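Nurmi Path Rides: sign-up and route records

Welcome, and thank you for looking in! These files hold the ride records of the Nurmi Path Fund, which Oona Saarinen and a few of her riding friends started in Sonddale to pay for used bikes, helmets and repair lessons for kids who want to ride. Every November the group goes out along the old rail path to Clevard and back, and the pledges from that one ride keep the repair bench going through the winter.

The rides file has one row per rider per year, with the distance chosen (24 or 80 miles), the start time and the pledge total. Names were taken out before sharing – Aušra Kivi did that by hand, bless her, and she also fixed the spelling of the rest stops. Riders under 16 are left out altogether.

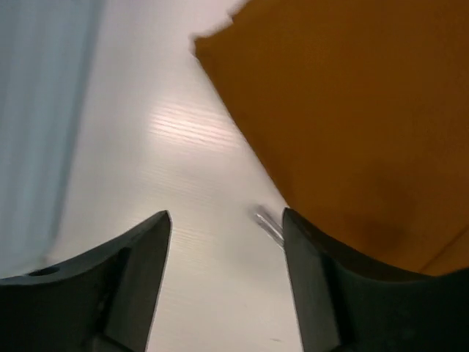

Why do some riders have a finish time and no start time?

They joined at the Calska rest stop, where we hand out cocoa and wave people through without writing anything down.

The routes file lists the turns for both distances. Please go by version 3, as the older ones still send you over the mill bridge, and that bridge is closed to bikes now.

You are welcome to use all of this for your own charity ride, and we'd love to hear how it goes. Corrections can go to Catriona Farquharson, who looks after the files most evenings after supper.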